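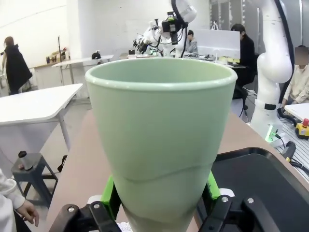 Most offices I have worked in keep a stack of paper cups by the water cooler and throw out a full bag of them every day. I think they should stop. The replacement doesn't have to be nice. A plain plastic cup, tall, pale green, wide at the rim and narrower toward the base, will do the job for years, and if it gets lost it costs very little to buy another.

Kneath, the insurance office where I spent 8 years, went through 400 paper cups in a slow week. I know because I placed the orders. Abundio Varela, who ran the mail room, asked twice for real cups and was told that people wouldn't wash them. Some people won't. In my experience those are the same people who leave paper cups half full on the windowsill, and someone else has to deal with that too.

The other argument I hear is cost. We spent $608 on paper cups one summer, and August was the worst of it. A set of 100 reusable ones would have come to less, even with a few walking out the door.

I don't think offices should hand out fancy steel bottles with the company name on them either. I have three at home and use none of them. They have lids with parts that get lost, and they don't fit under the tap.

Buy ordinary cups, put a rack and a bottle of soap next to the sink — a sponge as well — and stop reordering the paper ones. Keep one sleeve in a cupboard for visitors if you must.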